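Search this forum Advanced Go
Home Forums Kitchen & Table Finishes Members Log in

Oil or varnish for a table that gets used every day?
3424 views Share 2

irkness_emese
I have a solid wood table that I stripped over the summer and then left bare because I couldn't make up my mind. It's November now and the heat is on, and I'd like something on it before the air gets any drier. We eat at it, the kids do homework at it, and one end is where everybody drops mail and keys.

My father wants me to use varnish. The man at Farkas (the paint store on the hill in Irkness, no relation to me in spite of the name) wants me to use Rudico table oil and sold me a 500 ml can before I had decided anything. The can says two coats. He said three.

I have a wooden bowl that lives on the table and it needs the same decision. It's used for bread and fruit, never soup. What do people with actual families do?

Emese Farkas

gyula_b
Posts: 1857
Varnish. I have done both and I'm not going back to oil on anything people eat off. Oil looks good for a month, then somebody leaves a glass on it. You get a ring, you sand the ring, and now you have a spot that doesn't match. Varnish it once, use coasters, forget about it for ten years.

For the bowl, oil is fine. A bowl doesn't get glasses left in it.

vandana_s
I'd say the opposite of Gyula. A ring in oil is a ten minute fix. Rub it with a gray pad and a little more oil, wipe, done. A ring under varnish means the water got in through a scratch, and then you're taking the whole top down. I did that once on my mother-in-law's table and it took me most of a week, evenings included.

What wears out first at my house is the edge where people's forearms rest, and I can patch that without touching anything else.

gyula_b
If it takes you a week to strip a table you're using the wrong scraper.

vandana_s
It had leaves. And turned legs.

zsolt_orban
I went with oil on a worktable that gets more abuse than a dinner table does. Rudico, three coats, a day between each. I let it sit for a week before putting anything heavy on it. I top it up twice a year.

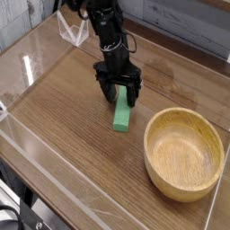 Tabletop with the green block.

Two things I would tell Emese. First, the store man is right about three coats, but they should be thin. If it's still sticky the next morning you put on too much. Second, lay your rags out flat outside to dry. Do not ball them up and put them in the trash. Oily rags can heat up by themselves and start a fire. It says so on the can but the print is tiny.

irkness_emese
Thank you, I did not know that about the rags. I was going to put them in a bag under the sink.

Zsolt, did it change the color much? I tried water on the underside to get an idea and it went a lot more yellow than I expected.

zsolt_orban
Water gives you a fair preview. Oil will end up close to that, and a bit warmer again after a year. If you don't want yellow, there's a version with white pigment in it. I haven't used it.

daeun.yeo
I've used the white one. It's OK on a new, evenly sanded surface. On an old table it collects in every dent and low spot and you see all of them. My sister likes the look. I sanded mine off.

One more option that hasn't come up is hard wax. I used Roketti on our kitchen table two years ago. It goes on with a cloth like shoe polish and you buff it after twenty minutes. It handles water better than plain oil and still patches OK. It does not like hot pans. I have a white crescent from a casserole lid that I've never fully gotten out.

gyula_b
"Does not like hot pans" is a strange thing to put on a kitchen table.

daeun.yeo
Varnish doesn't like them either. We own trivets. I was in a hurry.

vandana_s
Has anyone compared the smell? I stopped using one brand of oil because the room stank for nine days and my husband slept downstairs. Emese has kids, so it might matter.

zsolt_orban
Rudico smells for two or three days with a window open. Stronger in cold weather, I think only from having the windows shut.
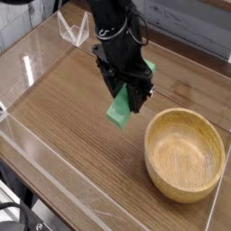
Green block over the tabletop, bowl at lower right.

For bowls I don't use table oil at all. Plain mineral oil from the drugstore, as much as it will drink, wiped out the next morning. It has no smell and it's cheap. It never hardens, so you redo it whenever the wood looks dull.

gyula_b
Mineral oil on a bowl, agreed. First sensible thing in this thread.

irkness_emese
All right, I'm going with oil on the table. My father has been informed. He said "you'll see."

Can somebody give me the order of doing things from where I am now? It's stripped and was sanded to 120 in August, bare since then, a few pencil marks from homework.

daeun.yeo
This is how I'd do it, and it works for the bowl too if you swap the oil.

1. Get the pencil off with an eraser before you sand. Sanding pushes graphite into the grain on some woods.

2. Sand again, 120 and then 180, always with the grain. Stop at 180 for the table. If you go much finer the oil sits on top. Vacuum it, then wipe with a barely damp cloth and let it dry overnight.

3. Do the bowl by hand. Fold the paper small and follow the grain lines inside, and go easy on the rim so it stays rounded.
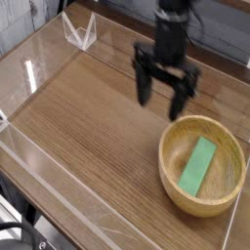 4. First coat of oil, thin, with a lint-free cloth. Wait fifteen minutes and wipe off everything that hasn't soaked in. People skip the wiping and then write here about sticky tables.

5. Next day, rub lightly with a gray pad and repeat. Same again the day after that. Do the underside once as well.

6. Keep water and hot dishes off it for a week. Tablecloth off too, it needs air.

vandana_s
I would go to 220 on a table people rest their arms on. Otherwise agree with all of it. The underside matters more than people think. I had a top cup on me from oiling only one face.

gyula_b
A top cups from how it was sawn and how it's fastened down. One coat of oil underneath does next to nothing to stop that.

vandana_s
Mine stopped after I did it.

gyula_b
Yours stopped when the heating season ended.

zsolt_orban
I do the underside anyway. It uses up the last of the rag.

irkness_emese
First coat went on at 7:30 this morning after the kids left. I stopped at 180, sorry Vandana. The pencil came off except for one multiplication problem near the corner, which I've left. I used much less oil than I thought I would and the can still feels close to full. It is yellow, but it looks better than it did with the water.

The bowl is sitting on newspaper with mineral oil in it. How long before I can put bread in it?

daeun.yeo
Overnight, wipe it out, then bread is fine.

gyula_b
Post again in a year with the rings.

Reply Share 21 comments Previous thread Next thread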